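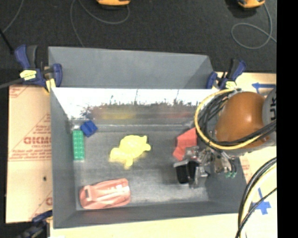
Sorting small toys with two grey bins

Mixed toys are quickest to sort when only part of the lot is on view at any time. The method below uses two open bins of equal depth, placed one behind the other on a table or the floor. It suits building bricks, toy cars, plastic animals and similar hard items. Soft toys and anything with batteries should be dealt with separately.

What you need

Two rectangular bins with flat floors. Grey is a good colour, as bright plastic shows up well against it. Scuffs on the floor of a bin do no harm, but cracks will trap grit.
A damp cloth and a dry one.
Labels, 100 mm wide or less.

Setting out

1. Wipe both bins and let them dry.
2. Put the front bin within easy reach. The rear bin takes sorted items, so it can sit further off.
3. Tip in a small batch and spread it until each item rests on the floor of the bin. A heap hides the small blocks.
4. Turn long bricks so that they lie parallel to a side wall, studs up. They then take up little room and the stud rows can be read at a glance.

Sorting

Start with the studded bricks. They stack, so they leave the bin fastest. Take vehicles next, then animals. A turtle with a domed shell will rock if pressed at the edge; lift it by the shell and not by a flipper.

Odd shapes come last. A faceted piece may belong to a larger set, and should be kept in a labelled bag until the rest has been done. Chaminda Samarakoon, who wrote the first version of these notes for the Muken toy library, allowed 2 weeks before such pieces went to the spares drawer. We still use that limit.

Check car bodies for dirt in the slots and moulded ridges – a dry brush clears most of it. Do not soak cars with metal axles.

Batch size

Orest Sydorenko tried several batch sizes in August and settled on 19 items for a large bin. Smaller batches meant more tipping, and larger ones had to be spread twice.

Storage

Move each finished group to the rear bin, then to its own box. Write the group name on the short end of the box, where it can be read on a shelf. Keep the lid off overnight if the toys were washed.

Last revised December 7, 2022.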